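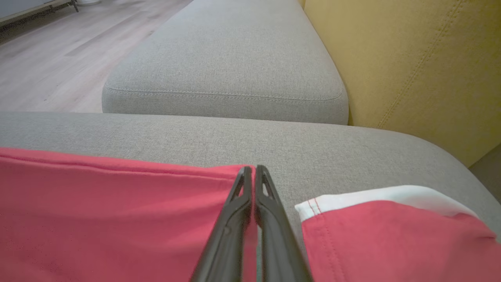

# How I get a wool sweater clean without shrinking it

I ruined two good sweaters before I learned to do this, so if you're standing over the sink with a wet, doll-sized cardigan, you have my sympathy (and this page is for the next one). Hand washing wool is easy and a bit boring, and most of it is waiting.

## What you need

- a clean sink, tub or dishpan big enough that the sweater isn't crammed in
- wool wash, or a mild shampoo if that's what you've got
- 2 big towels, old ones are fine
- a flat spot to dry on, out of the sun

I use a wool wash called Gemomwood, mostly for the smell, which is like a pencil case. My neighbor Vitória Brandão uses baby shampoo on everything she knits and her sweaters look better than mine, so don't go hunting for anything special.

## Before it gets wet

Read the label! If it says dry clean only, I'd stop there unless it's a sweater you can stand to lose. Then lay it on a piece of brown paper and trace around it with a pencil. You'll want that outline later, trust me. Button up any buttons, turn the whole thing inside out, and check the elbows for holes, which only get bigger in water.

If it's a bright color or dark navy, dab a hidden seam with a damp white cloth. Color on the cloth means it gets washed by itself.

## Washing

1. Fill the sink with cool water. I used to go for lukewarm, but cool is safer and my hands have gotten used to it.
2. Add the soap and swish it around before the sweater goes in. A small capful is plenty. Too much and you'll be rinsing until dinner.
3. Push the sweater under gently and squeeze it a few times, like you're checking a sponge. No rubbing, no scrubbing at the cuffs, no twisting.
4. Walk away for fifteen minutes.
5. Drain the sink with the sweater still in it and press the water out against the side.
6. Refill with water at the same temperature as before and press again. I do this 3 times, or until the water stays clear.

The matching temperature matters a lot. My second ruined sweater survived the wash just fine and then I rinsed it under the hot tap, half asleep, while talking on the phone.

## Getting the water out

Lift it with both hands underneath, the way you'd pick up a sleepy cat. Wet wool is heavy, and if you grab it by the shoulders the sleeves will grow. Lay it on the first towel, roll the two up together like a jelly roll, and kneel on it. Really lean in. Then do it again with the second towel if it's a thick one – my gray cable knit always needs both.

## Drying

Put your paper outline next to the drying spot and pat the sweater back to that size. Nudge the ribbing together, straighten the neckline, and fold the sleeves in a little if you're short on room. I dry mine on a mesh rack over the bathtub. Flip it once the top feels dry. A thin sweater takes me a day, and the cable knit takes nearly 2, longer when it's raining.

Don't hang it, even when it only feels a tiny bit damp – you'll get those pointy bumps at the shoulders. If you've already got them, a spritz of water and a bit of patting usually settles them down.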